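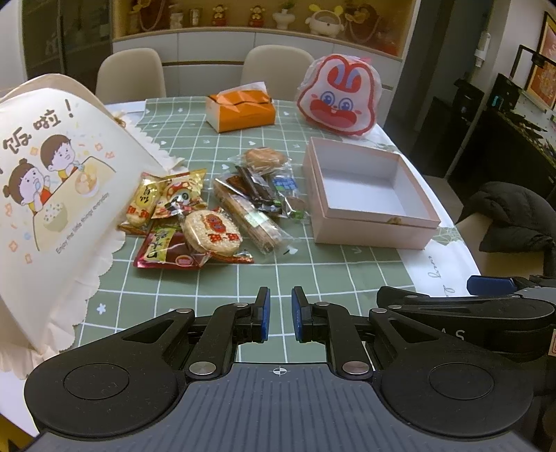

mpumphrey_w replied:
Wyn Pumphrey here, and I'm standing by it, the Fakley dub is fine. Subs people always act like someone's kicked their dog.

canan_s
Fine until episode 21, Wyn, when the lighthouse keeper suddenly gets a new voice and nobody in the village notices.

GRocha
He'd had a cold. For 146 episodes.

canan_s
My favourite character, ruined by a bloke reading off a cereal box.

Morfudd Y
Disagree. The second voice suits him better once the harbour arc gets going, and the humour lands. The manga's where it drags. Volume 12 is all weather.

GRocha
Volume 12 is the best one, you philistine.

mpumphrey_w
Posted 3/1/23
Is it okay for a nine-year-old? My niece has seen the Dorix figurines and won't let up.

Morfudd Y
Mine coped. Skip the eel.

canan_s
Don't skip the eel, the ending makes no sense without the eel.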